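The bell under Haneck Water

March 12, 2023

People in Barnon will tell you there is a bell at the bottom of Haneck Water, and that it rings in the first cold week of March. The woman who keeps the village's folklore archive has heard the story from 61 different households. She agreed to talk on condition that her name was left out, as she still has to buy her bread there.

"Everyone gives you the same start," she said. "There was a chapel, the valley flooded, the bell went down with it. After that they all go their own way."

In the oldest version she has on paper, a ringer stayed behind to warn the farms and drowned at the rope. A later one has the bell stolen by men from Jalano, who lost it through the ice on the way home. She prefers the second. "It has a grudge in it. Barnon and Jalano have never got on, so I can believe people kept that one going."

She has heard the sound herself, once, when she was seven. Her father had stopped the cart on the shore road to see to a wheel. "It was low, and it came three times. I asked him what it was and he said it was time we were home. He didn't talk about it afterwards and I didn't ask."

Does she think it was a bell? She took a while over that. "I think it was ice. Ice on a lake makes all sorts of noises when it shifts. But I've stood there plenty of nights since with ice on the water and not heard it again."

A diving club from Oprea searched the north end of the lake for six days in the 1980s and found walls, a gatepost and a good deal of farm rubbish. The walls may have belonged to a chapel or to a barn. The club's report is in the archive, along with an angry letter from a reader who felt they should have left the place alone.
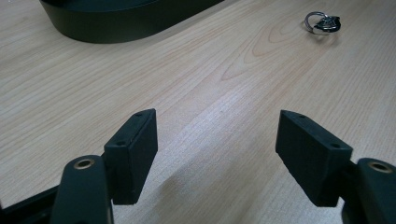
The grain of a light wooden tabletop.

Most of her work now is typing up old tapes. Some of the speakers use words for weather and water that she has to look up, and a few she has not been able to find anywhere.

She still walks the shore road in March, though she goes in the afternoon these days. Her sister won't go with her at all. "She says if you hear it twice you don't hear it a third time. I've never found that in any of the tapes. I think she got it from our grandmother, and I've asked her to let me record it."

So far her sister has said no.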